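So I finally made it to the open day at Livgate! I've been driving past that building for years (it's the long low one behind the tire place, with the bike racks that never have any bikes in them) and always assumed they did something with plumbing. Wrong. They take old computers apart, and since March they've been teaching robots to do some of it.

My neighbor Jucélia Godoy works in their front office and she'd been after me to come. I said yes mostly for the cookies. Then I ended up staying until they started stacking the chairs.

They split us into groups at the door and I got a green sticker, which meant the workshop first and the boring slides second. Excellent luck. Our guide was Bart Vanhove, a very tall guy who talks with both hands and kept having to put his coffee down to do it. He told us they get 3000 office machines a year, nearly all of them from schools and county offices, and most still have good parts inside. The memory gets tested and resold, the drives get wiped, and the metal goes off to a place in Flunutbridge.

I had no idea memory was the thing everybody wants! I figured it would be the drives. But Bart said a stick of RAM is small, easy to ship and easy to test, so it's the first job they picked for the arms. It's a fiddly one, too. You have to push the little clips back at the ends and then pull straight up, and if you've ever done it at your kitchen table with a flashlight in your teeth (me, last winter) you know how much you want to wiggle it. Don't wiggle it.
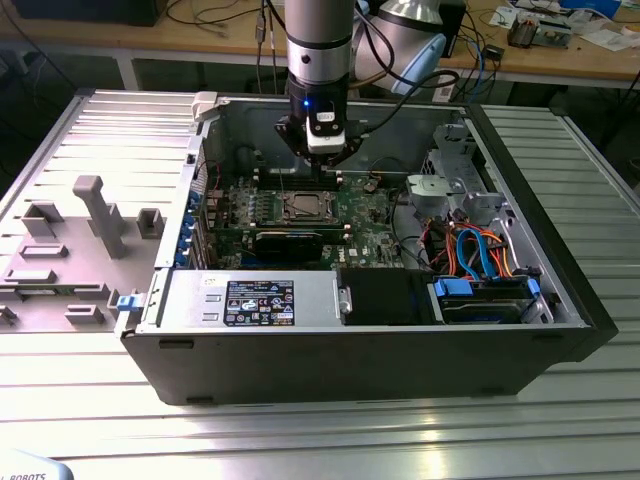 What surprised me was how slow it all goes. I'd pictured one of those car factory videos with sparks and everything whipping around. This was more like watching my dad back a trailer into the driveway. It moves a bit, it stops, it thinks, it moves a bit more. A kid in front of me asked if it was broken and Bart laughed so hard he had to start his sentence over. He said they could run it faster, but then they'd spend the savings on motherboards.

The person I really wanted to corner was Mirela Araújo, who writes the software. She was great, super patient with all of us. She said the hard part is that no two models put things in the same spot, and even two of the same model will have the cables tucked differently depending on who was in there last. So far they have 374 different cases in their library, and every time they think they've seen them all, some school district sends over a pallet of something weird.

I asked the obvious question about jobs. She didn't dodge it, which I appreciated. They have 33 people on the floor, same as before the arms came in, and the folks who used to pull memory all day now do laptops, which are apparently a nightmare of glue and tiny screws. Whether that's still true in five years, she said she couldn't tell me. Fair enough.

After that came the slides, and yes, they were boring. Then we got to try taking a computer apart ourselves, by hand, against the clock! I was on a team with a retired mail carrier and two teenagers, and we came in fourth out of 4. The teenagers were very polite about it. The mail carrier blamed the screwdriver.

The cookies were oatmeal. I had three. If they do it again next year I'm going, and I'm bringing the old tower from my basement, because Jucélia says they'll take it off my hands for free and I've been tripping over that thing forever.

3 comments

Ademir M.
We were in the blue sticker group and got the slides FIRST. I want you to know I'm bitter. Did they say if they take printers?

PattyK
My nephew interned there, good bunch of people. Ademir, no printers, I asked. Monitors yes, but call ahead.

oldtowerguy
Pull the hard drive before you hand yours over. I'm sure they wipe them fine but I keep mine in a shoebox anyway.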